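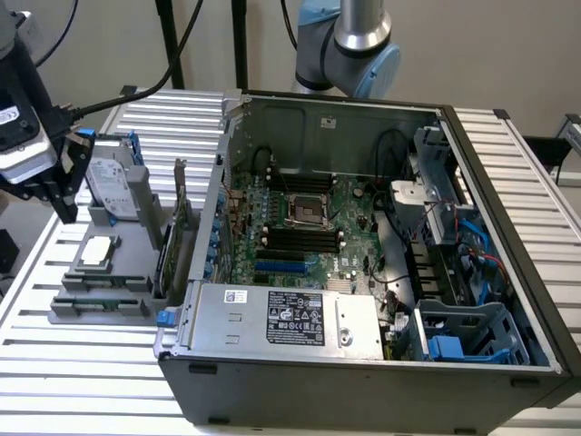 Tower case on the bench at Bisuvthorpe, lid off, processor socket empty.

Bisuvthorpe Repair Room: progress report to the Drarkach Fund
Prepared by Leen Chidiac, 10/14/22

Where we are

The grant was for taking in unwanted desktop computers, making them work and giving them to households that have asked for one. We have taken in 212 machines. Of those, 68 have gone out of the door in working order, which is fewer than I promised in May and more than Azlan Wattimena predicted when he saw the first vanload.

The rest are on shelves, on the bench or in pieces. I am told by Eduardo Guerreiro that "in pieces" is a stage of the process, and he has asked me to stop listing it under problems. It is listed under stock.

What comes in

Nearly everything is an office tower of the large, heavy, well-made sort. These are a pleasure to work on. The case lies on its side, the cover comes off and you can get at most of it without swearing: memory slots either side of the socket, power supply along one edge, drives at the end. Some have coloured plastic on the bits you are meant to pull, and our newer helpers now look for blue before they look for a screwdriver. Rawan Abou Jaoude considers this the best piece of teaching material we own and it cost us nothing.

The less happy news is that donors are careful people. Before handing over a computer they remove the drive, quite rightly, and then a fair number go on to remove the memory and the processor as well. We have become very good at recognising a machine that has been thoroughly made safe.

Processors

An empty socket with no cover on it is the thing most likely to slow us down. The contacts are fine and bend if you look at them unkindly. Puspita Pelupessy now checks every bare socket under the magnifier before anything is fitted, and a board that fails goes for parts. She has straightened a few contacts with a needle. She has asked me not to put this in the report as a service we offer.

We bought a tray of used processors from Ritchie in the summer. They were fairly priced and correctly labelled, both of which were a surprise. The tray is nearly finished and we would like another.

Power supplies

Each one is tested before it goes back in. We read the label, write the rating on the job sheet and run it on the tester, in that order, after a spell of doing it in whatever order felt right. Failures go to the recycler whole. We do not open them, and there is a notice saying so which Azlan has laminated twice.

Cables

We have enough data cables to reach Akia and back. Please do not let anyone give us more.

The room

The new benches are up and the old door on trestles has retired. Lighting over the far bench is still poor and the landlord is still thinking about it. Shelving is full. Eduardo has proposed stacking the cases three high, and I have proposed that he doesn't.

Money

We asked to move 500 pounds from the publicity line to parts, and you agreed, for which thank you. Publicity turned out to consist of one card in the post office window, and the post office did not charge. The moved money has gone on processors, memory and small drives. Receipts are in the folder that comes with this report. One is for biscuits and has been paid back.

Still to do

Clear the backlog of machines that need only a drive.
Finish the one-page guide that goes out with each computer (Rawan has the draft, currently four pages).
Find a second recycler, the present one having views about parking.
Decide what to do with 6 machines too old to run anything we would be willing to hand over. Puspita wants to keep them for teaching. I want the shelf.

The next vanload is booked and we have said yes to it, against the evidence of the shelving. If somebody from the Fund would like to visit, mornings are best, and the kettle is on the bench nearest the door.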